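FOR IMMEDIATE RELEASE

Irora Opens Second Round of Its Bed Linen Take-Back Program

May 16, 2023

VIDLEY – Irora, the home textile workshop on Lidier Street, is opening the second round of its bed linen take-back program, and this time every household in Vidley can join in! Residents are invited to bring in sheets, duvet covers and pillowcases they no longer use, in any color and almost any condition, and the workshop will mend them, pass them on or cut them up for something new.

The first round ran for six weeks last fall and was open only to the streets closest to the workshop. Even so, it brought in 1,427 pieces of bedding. Of those, 650 needed nothing more than a wash and a few stitches and went straight back into use through local charities and the spring swap table. The rest became tote bags, aprons, quilt backing and a truly enormous pile of cleaning cloths.

"We had set aside one shelf," said Dalia Ots, founder of Irora. "By the second week we had taken over the hallway, and by the fourth we were borrowing space from the bakery next door. I loved every minute of it. People came in with a bag of old sheets and stayed for an hour telling us which one came from their first apartment."

Flat sheets and fitted sheets are equally welcome, and large sizes are especially useful to the cutting team, who can get a full set of curtain linings out of one good king-size sheet. Plain, muted shades such as olive and beige are in demand for the quilt classes, where they make a calm background for brighter scraps. 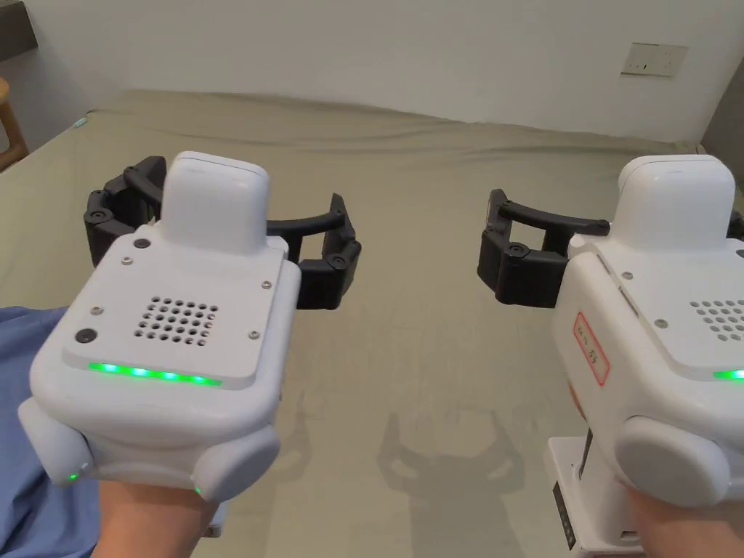 What to Bring

Sheets, pillowcases, duvet covers, bed skirts and cotton blankets are all accepted. Small holes, worn spots, faded patches and tired elastic are fine. Please wash everything first and leave off scented sprays, as several people in the workshop are sensitive to them. There is no need to iron!

The program cannot take pillows, comforters, mattress pads or anything with foam or filling inside. Items with mold or heavy paint stains should also stay home. If you are unsure about a piece, bring it along and ask at the counter.

Each household can drop off up to two full bags per visit, and you may come back as often as you like. Anyone who leaves at least one bag will get a card good for a free spot in a Saturday-style drop-in mending session, to be used any time before the end of July.

New This Year: Sheet to Shirt

The part the team is most excited about is a sewing course called Sheet to Shirt, taught by pattern maker Zuzanna Czerwiński. Over five evenings, beginners will turn a used bed sheet into a simple button-front shirt that fits the person who made it. There are 50 places, split between small groups, and sewing machines are provided.

"A bed sheet is the best fabric a beginner can have," said Czerwiński. "It's wide, it's soft from years of washing, and if you make a mess of a sleeve there is plenty left to cut another one. I learned on my grandmother's sheets and I still have the first shirt. The collar is terrible and I wear it all the time."

Students may bring their own sheet or choose one from the take-back shelves. Woven cotton and cotton blends work best. Jersey sheets stretch too much for this pattern, though they are great for the braided rug class later in the season.

A full-size sheet spread out over a bed is enough for one adult shirt in most sizes, with fabric left for a pocket.
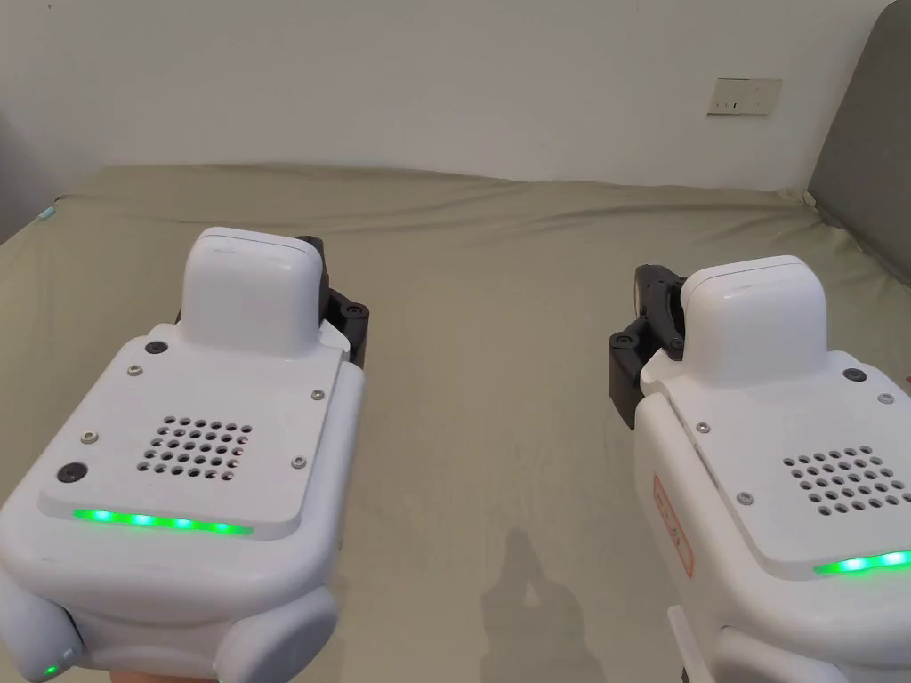 Olive-green sheet on a large bed.

Partners

Witkowska, the family-run laundry on the market square, will once again wash and press the pieces chosen for donation. The laundry handled 127 loads for the first round and has offered a later evening shift for this one.

Drop-Off and Sign-Up

Bags can be left at the Irora counter during regular shop hours. Sign-up for Sheet to Shirt is open now at the counter or by phone, and places are given in the order that requests come in. A waiting list will be kept for a second course.

Media Contact
Dalia Ots
Irora, Lidier Street, Vidley

###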